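Warum knistert die Tüte eigentlich so?

Du willst abends um halb neun heimlich an die Kekse. Die Küche ist dunkel, deine Socken sind leise, alles läuft bestens. Dann fasst du die Tüte an, und im ganzen Haus weiß man Bescheid.

Plastiktüten sind miserable Komplizen. Dafür kann man an ihnen eine Menge lernen. Fangen wir mit einer an, in der etwas drin ist. 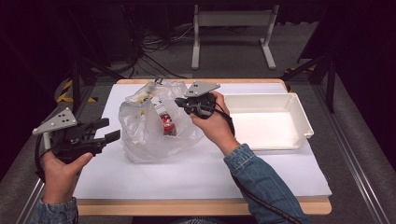
Zerknittert, milchig, halb durchsichtig: Was Rotes und Weißes steckt drin und was kleines Gelbliches, mehr verrät die Tüte nicht.

Eine dünne Tüte besteht aus Folie, und die Folie besteht aus Kunststoff. Meistens heißt er Polyethylen. Das Wort darfst du beim Abendessen fallen lassen, es macht Eindruck. Der Kunststoff wird in der Fabrik warm gemacht, bis er weich ist wie Honig, und dann zu einem riesigen Schlauch aufgeblasen. Ja, wie Kaugummi. Nein, du darfst es nicht nachmachen.

Glatt gezogen lässt so eine Folie das Licht fast geradeaus durch. Sobald sie Falten hat, wird das Licht an jeder Falte in eine andere Richtung geschickt. Deshalb sehen wir den Inhalt nur verschwommen, und an manchen Knicken glänzt es hell.

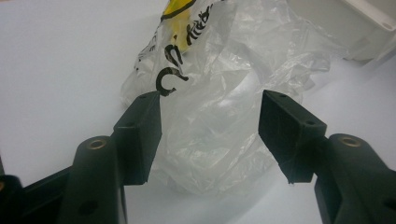

Eine durchsichtige Tüte auf weißem Tisch. Gebügelt hat sie niemand.

Und das Knistern? Jede Falte ist eine kleine Beule. Drückst du auf die Tüte, springt die Beule um, von innen nach außen oder umgekehrt. Dabei stößt sie die Luft an, und es macht knack. Eine einzelne Beule hört man kaum. Leider springen nie einzelne Beulen.

Jetzt kommt die schlechte Nachricht für Keksdiebe: Langsam anfassen hilft wenig. Die Beulen springen trotzdem um, jede für sich und mit voller Kraft. Es knistert dann bloß länger. Han-gyeol Won, der bei uns in Sarnach die Kinderwerkstatt leitet, hat beim Auspacken einer Brötchentüte mitgezählt. Schnell geöffnet: 134 Knackser. Langsam und sehr vorsichtig: 168. Die Brötchen waren danach fast kalt.

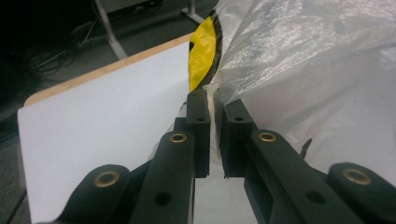 Fest zusammengedrückt wird aus der Folie ein schmaler, weißlicher Streifen.

Wenn man Folie zusammenkneift, liegen viele Lagen dicht beieinander. An jeder Lage wird ein bisschen Licht zurückgeworfen, und darum sieht der Streifen weißer aus als die Folie daneben. Bei Schnee ist es ähnlich: Der besteht aus durchsichtigem Eis und ist trotzdem weiß.

Zum Ausprobieren

Du brauchst eine kleine durchsichtige Tüte, ein buntes Bonbon und jemanden mit guten Ohren.

Leg das Bonbon in die Tüte und streich sie glatt. Schau es dir an. Dann knüll die Tüte 6 Mal kräftig zusammen, streich sie wieder auseinander und schau noch einmal. Zum Schluss stellt sich dein Mensch mit den guten Ohren 5 große Schritte weg und macht die Augen zu. Du versuchst, das Bonbon lautlos herauszuholen.

Zieh die Tüte niemandem über den Kopf, auch nicht der Katze, und gib sie kleinen Geschwistern nicht zum Spielen. Das Bonbon darfst du behalten.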